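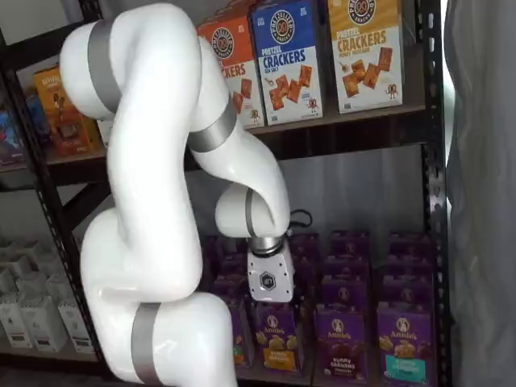
What the arm itself costs is the easy part of the budget

I have spent the better part of the winter with a spreadsheet open in one tab and quotes in all the others, and I am having a great time. Planning for equipment is supposed to be the dull bit before the fun starts. I could do it all year.

For anyone catching up, Brikley is our shelf-picking project, and the goal is to pick ordinary boxed groceries off ordinary steel shelving. We started the money side in November with a single line that said "robot." The sheet now has 49 lines, and the robot is still only one of them (the biggest one, but not by as much as I guessed!).

The line that grew the most is the gripper. I had it down as an accessory, the way you'd budget for a phone case. Then I started thinking about what it has to do on a lower shelf. Picture boxes of Annie's packed in rows several deep, with a shelf beam right above them. The wrist has to get in under that beam with the gripper pointing down, and there still has to be room to lift a box back out. Every bit of length you add at the end of the arm comes straight out of that space. So before you fall in love with a gripper, measure your shelf gaps, then measure the gripper with its flange and its cable on. The cable counts! It loops out farther than any spec sheet drawing suggests.

I asked for quotes from three places. Pledau came back first and had the friendliest lead time. Marwat was higher, but they put mounting hardware and a spare cable in the price, and once I added those to the Pledau number the two were close. Trornside quoted 19 weeks, so they are out for this round, though I loved their paperwork and will go back to them.

Things I left off the first draft and had to add later: a proper base, shipping both ways for anything we try and return, spare finger pads, and groceries. Yes, groceries. Boxes get crushed corners, and a crushed box picks differently from a new one, so I now have a small monthly line for crackers. It is my favorite line.

I'm holding about 3 percent back for surprises, and I already suspect that's too thin. Shelving changes would eat it in a single afternoon. If I can talk the base quote down a little, that money goes straight into the surprise pot.

Next up is the service contract, where all the quotes use different words for the same thing. I've started a separate tab.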